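Peindre un couloir étroit en bleu nuit sans le regretter
Par Karim Sayegh – janvier
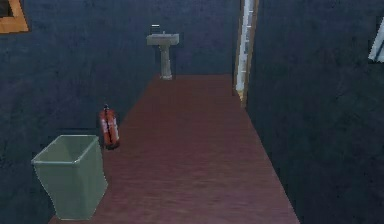 Murs bleu marine très sombre, sol lie-de-vin : dans les ombres, le bleu tire sur le noir.

On lit partout que les couleurs foncées « agrandissent » un couloir. Je n'y crois pas. J'en ai repeint deux, dont le mien, et aucun n'a gagné un centimètre. Le foncé masque les traces de doigts et donne du caractère, c'est déjà bien. Si vous y tenez quand même, voilà comment je procède.

1. Essayez avant d'acheter. Les échantillons collés au mur ne servent pas à grand-chose. Peignez un carton de 30 cm de côté, deux couches, et déplacez-le pendant une journée. Regardez-le surtout vers 18 heures, lampes allumées.

2. Préparez le support. Rebouchez, poncez au grain fin, dépoussiérez. Un bleu satiné montre chaque bosse. Si le mur est irrégulier, prenez un mat profond.

3. Passez une sous-couche teintée gris moyen. Le vendeur de chez Prollmont m'a juré que leur « monocouche » s'en passait. Il m'a fallu trois couches.

4. Dégagez les angles au pinceau, puis roulez aussitôt, tant que la bande est fraîche. Travaillez du plafond vers la plinthe, un pan entier à la fois, sans pause café au milieu. Les reprises se voient énormément sur le foncé.

5. Attendez une nuit entre les couches, quoi que dise le pot.

Côté sol, un rouge sourd ou un brun chaud tient bien face au bleu. Le gris clair, très vendu en ce moment, fait à mon avis salle d'attente. Pour la lumière, deux appliques valent mieux qu'un plafonnier – et méfiez-vous des ampoules trop froides, elles verdissent certains bleus.

Comptez 41 euros le pot dans mon cas, sous-couche non comprise.

Commentaires

Oláh : Trois couches aussi, avec une autre marque. Le mat profond marque dès qu'on le frotte, vous auriez pu le dire.

Mireille B. : Et le plafond, on le laisse blanc ?

Karim Sayegh : Blanc cassé chez moi. Pour le mat, c'est vrai, éponge à peine humide et pas de produit.

Contact – © Drodau Bricolage – Haut de page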